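Carkholm Pantry Labels

README, more or less up to date

What's in here

Label text for dry goods and leftovers. 962 rows, one per label. Started as a list taped inside a cupboard door, then a spreadsheet, now this. Plain CSV, opens in anything.

Covers flour, rice, lentils, spices, baking stuff, freezer meals, school lunches. No cleaning products. Please don't add cleaning products, they want a different layout and proper warnings.

Files

labels.csv - the main one
shelf_names.csv - 17 shelf and drawer names, change to suit your kitchen
old/ - everything from before the October tidy-up, leave alone
print/durau.txt - settings for the Durau label printer
print/hevau.txt - same for the Hevau, margins still a bit off on the left

Columns

name: what goes on the label, big. Keep it short. "Red lentils", fine. "Red lentils from the bulk place, the good ones", not fine.
alt_name: what the rest of the house calls it. Optional.
group: one of 8, see the bottom of labels.csv
keeps_for: in weeks. Blank means look at the packet.
cook_note: water ratio, oven temp, whatever. 48 characters max or it wraps onto a second label and wastes one.
colour: stripe colour. Spelled with a u in the header, scripts will break if you change it. Yes this has happened.

Where the text came from

Mostly typed by hand off packets. Cook notes are from our own kitchen, tested at least once, some of them a lot more than once. Freezer rows came out of the Pastor meal planner export, which capitalises Every Word. Fixed most of those. Will miss a few.

Spelling is Canadian where it matters (flavour, litre, yogurt without the h). Metric first, cups second.

Known problems

- Three kinds of chickpea row, should be two
- keeps_for on nuts is too generous, knock it down if your kitchen runs warm
- Pot barley has the pearl barley cook note. Wrong, it needs longer
- Duplicate cinnamon
- Accents go funny on the Hevau, jalapeno is just plain n for now
- Some colours have a trailing space, sort looks wierd until you strip them

Using it

Copy labels.csv, delete what you don't own, print the rest. Print a test strip first. Labels stick best on clean dry plastic or glass. Greasy lids are hopeless. Put the label on the side for shelves, on top for drawers.

For the fridge and lunches group use the small size, the big ones won't go round a rounded corner without lifting.

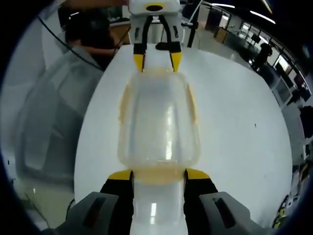
Comment carried over from the old page: could the leftovers rows get a blank "made on" line? I've been writing the date on masking tape beside the label and it looks awful. Also the soup rows say keeps for 1 week and I would never, four days tops at our place.

Made-on line is in now, small size only. Soup rows still to do, keeps_for would need days as well as weeks and that touches every script. Next round.

Changes

Last round: added oats (steel cut and quick), split brown sugar into light and dark, took out the jokes from the spice group, they were printing in teh wrong size anyway.

Before that: see old/

Licence

Use it, change it, share it. If you fix the barley send it back.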